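Section 4. Open day set-up (demo station, sim screen and visitor rail)

For whoever is running the Drundico station at the September open day. Read it the night before, not at the door. Changes from last time came from Thibault Le Goff, ask him if something doesn't match what's on the bench.

4.1 Before the doors open

1. Main power on at the wall, then the controller. Wait for the steady light. Blinking means it is still homing, leave it.
2. Pull the visitor rail out to the yellow floor marks. Both ends locked. Give it a shove to check.
3. Key switch to DEMO. Speed is capped at 10 percent in this mode and the arm won't take jobs from the Endari scheduler.
4. Test the stop button. Press, twist, reset. Then the second one on the rail, same thing. Write both in the log.
5. Start the simulator on the demo laptop and load the Arncombe room. First load is slow, up to 4 minutes. Don't click again, you'll get two copies and they fight over the joystick.
6. Plug the laptop into the big screen and pick the gripper view.

CAUTION: Key stays with the operator. Not in the switch, not on the table. If you go for coffee, key goes with you and the controller goes off.

Note: if the big screen comes up blank, swap the cable end for end. Dont ask why. Spare is in the Pillai case under the table.

4.2 Running the demo

Groups of 10 max at the rail. Each run takes 3 or 4 minutes with talking. Sim first, real arm second, always in that order, so people know what they're looking at when it moves.

1. Say hello, say where the stop buttons are.
2. Let one visitor take the joystick in the sim. Forward, back, open, close. No harm done if they drive into a wall.
3. Show the gripper view while they do it. Point out the two fingers, and that the view rides along with the hand.
4. Take the joystick back. Reset the room (R key, hold it).
5. Switch to the real arm. Call out "moving" before every run, even the tenth time.
6. Pick the foam block, place it in the tray, return home.
7. Questions. Keep it short if there's a line.

CAUTION: Foam block only. Max payload on this gripper is 400 grams and people will offer you phones, keys, a full water bottle. Say no.

CAUTION: Nobody reaches over the rail while the controller light is on. Kids in front, adults behind, hands down.

Note: the sim has no sound. If it's too quiet, talk more. Do not play music off the laptop, it makes the joystick lag.

4.3 If it stops

Arm stops by itself: soft limit, most likely. Release the joystick, press RESET once, jog away slowly. If it trips again, end the demo and go sim only for the rest of the day.

Sim freezes: close it, wait, reopen, load Arncombe again. Keep talking to the group in the meantime.

Gripper view goes to the wrong angle: press V untill it comes back round. The usual view for visitors has the palm low on the screen with both fingers up in front of it, open, and you see past them to the gray tiles and the wood surface. If the palm isn't showing at all you are in the room view, keep pressing. 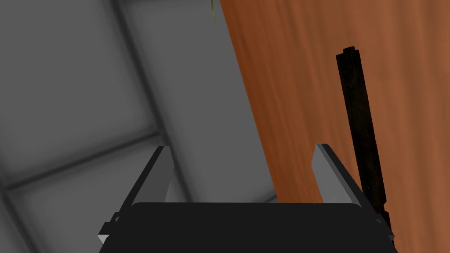
4.4 Packing up

1. Arm to home, key to OFF, controller off, then the wall.
2. Rail back in, foam block in the tray, joystick in the case.
3. Log sheet signed and left on Thibault's desk.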